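Bisham opens spring sign-ups for its bedside laundry folding sessions

28 November 2022

Bisham, the home-skills project based in Porholm, is opening sign-ups for a new run of its laundry folding sessions, which start in March. There are 76 places, and we are thrilled to have Ivari back on board to supply the bedding and the printed folding cards.

Everything in the sessions takes place on and beside a bed. Most people we meet fold there anyway - the clean heap lands on the covers, and sooner or later somebody has to get through it before bedtime! We start with a firm surface. A woven summer mat laid over the quilt or sheet works very nicely, as the clothes lie flat on it and the soft bedding underneath stops getting in the way. Jeans come first. Put one leg over the other, smooth along the seams, then bring the denim into a long, narrow bundle before folding it down to size.
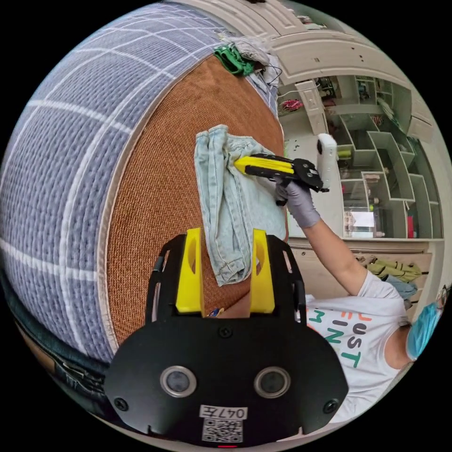
After jeans we move on to T-shirts and then towels, which are lovely to fold once you have a clear patch in the middle of the mat. The unfolded heap stays up at one end or over the bedside, and you take one piece from it at a time. Sitting on the edge of the bed is fine, and so is standing. The folding cards cover 31 items, from pillowcases to work trousers, and they have been redrawn with larger pictures after plenty of helpful notes from last season. 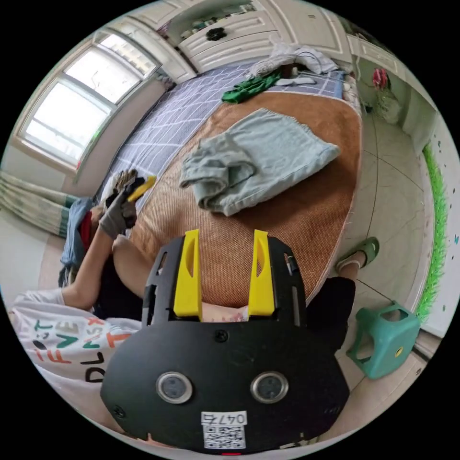 Mudaliar, who came to the last run, wrote to us that the towels were the part that stuck: "I used to fold them in the air and wonder why they never matched. Now I lay them down first and the cupboard shuts." Mudaliar also asked for more time on awkward things such as fitted sheets, and we have listened - they now get a full half hour of their own.
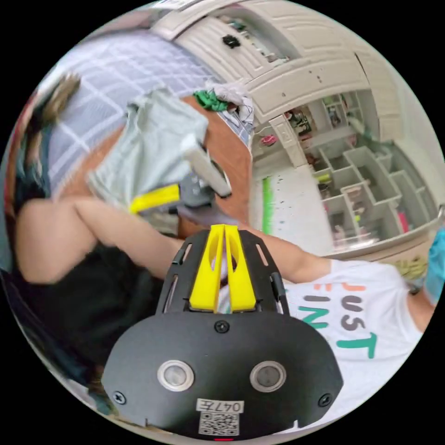
Small cloths are new for spring too. They tend to end up crumpled between the bigger pieces, so we pick them out early, shake them open and keep them in a separate stack. It's a quick job and a very cheering one, especially with a large wash still waiting.

Each session lasts 77 minutes, with a break for tea. You are welcome to bring a bag of your own clean washing, and we would love to see the items that always defeat you at home. Mats and bedding are provided. Sign-up forms are available from the Bisham desk in Porholm, and each session takes up to 30 people.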